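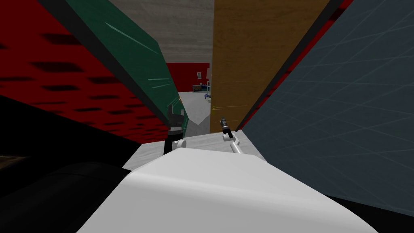 How long can an obituary be in the local paper?

Posted by Ye-rin Oh in Family & Memorials, May
2 min read

My father-in-law passed away and I must write the notice for the Plondville paper. My draft has 374 words. The form says 300 is the limit, and the list of grandchildren alone is very long. Can I leave out names without hurting people? English is my second language, so I also worry about the tone.

Bastian Ruppert
Just pay for the longer one.

Kerstin Kramer
I am sorry for your loss. When my mother died in Dimholm, I had the same problem. I kept the children by name and wrote "and 15 grandchildren" – all of them understood. Schools and old jobs can go in one sentence. Send the full text to the funeral home also, they often put it on their own page without a limit. Please ask a second person to check the dates before you send it.
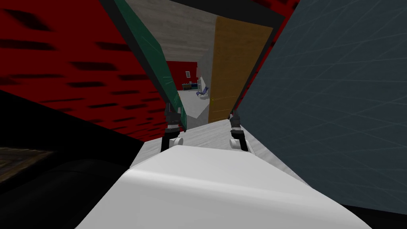
Two grippers and a red wall, computer rendering

Gisela Janssen
I agree with Kerstin. Call the paper before noon, ours allowed a few more lines for free.

Related
Who is named first in "survived by"?
Thank-you cards after a funeral
Memorial gifts in place of flowers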